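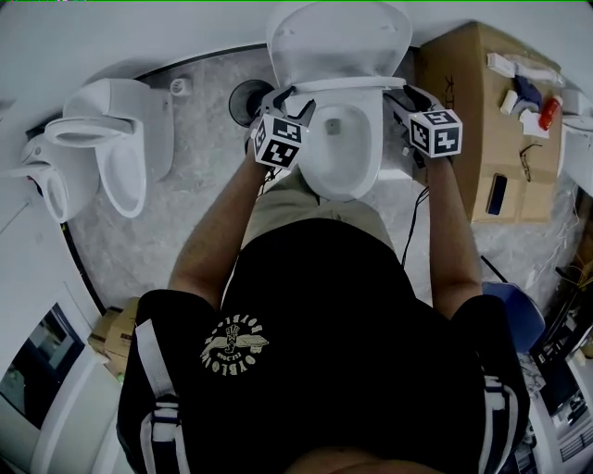 Fliredero Hand Gripper Pair, Club Edition

Sold as a left and right set. For school clubs, college classes and student project teams.

The Fliredero pair lets a student record a household task by hand, with no robot arm in the room. The student holds one gripper in each hand and does the job with the fingers of the tool. The recording can then be used to train an arm back at the club bench. Most teams start with picking up and placing. The bathroom tasks in the Prenier student challenge (seats, lids, handles, wiping down) need both hands and are better left until the team has had some practice.

What is in the case

Gripper, left
Gripper, right
Marker cubes, one for each gripper, with fixing screws
Data cables, 2
Spare finger pads
Hex key
Printed quick start sheet

The recording computer and head camera are not included. Clubs that already own the Jolloline recorder can plug the grippers straight in. Other recorders need the adaptor lead, sold separately.

Using it in a class

One pair will serve a group of 5 students if they take turns. Allow 40 minutes for a first session, including fitting the cubes and running the calibration. After that a group should be able to set up in far less time.

A team working on a single task, such as lifting and lowering a toilet seat, should aim for roughly 100 good recordings before training anything. Change the starting position between takes. Move to a second toilet or a different room if you can get one, as a model trained on one fitting tends to fail on the next.

Keep the marker cubes facing the camera and keep sleeves clear of them. Run the cable down beside the arm and check where it lies on the floor before each take. Put phones, glasses and bottles to one side.

Care

Wipe the fingers with a damp cloth and mild cleaner after bathroom work. Do not put the grippers under a tap. Cubes with scratched or peeling faces should be replaced, and the calibration run again afterwards.

Prenier challenge entries

The Club Edition is accepted for the hand-recorded class. Entries open in October. Teams must use unmodified fingers, but may change the pads.

Ordering

Schools and colleges may order on account. Bevan holds spare pads, cubes and cables for this model and for the earlier one. Pads for the earlier model do not fit the Club Edition.

Related items: Jolloline recorder, adaptor lead, spare cube set, padded carry case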